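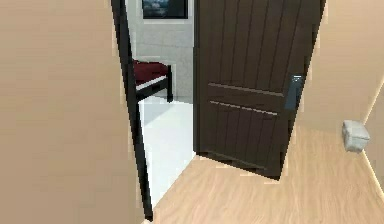

Beat Mösli wrote:
> Brolum quoted me 805 for the lot, tiles included, and the man swore they never need resealing. Has anyone on the list had theirs in long enough to say?

2023-11-24, posted by Correa
2 comments | 2 shares

Beat, I'd want that in writing. "Never" is a big word for a strip of grout that gets soaked every morning. My sister-in-law was told much the same by Diveo and by March she had a brown line along the bottom row that no amount of scrubbing would shift.

805 also looks low to me. Does it cover taking the old ones off? I paid 363 for that part alone, and nearly all of it was labour. If the quote says "preparation" and nothing else, ask what they mean by it. Mine meant a wipe with a damp cloth.

As for Ustik, whose leaflet somebody posted here last time – I rang them. They couldn't tell me what the coating was made of, only that customers were very pleased with it. I asked to speak to one of these customers and I'm still waiting.

I'm not saying don't do it. Plain grout, decent ventilation and a window left open will probably get you as far as any of these miracle finishes, though. Get the guarantee before you pay the deposit and read the bit about "normal use".

Correa

We use cookies to keep the list archive running. Accept | Settings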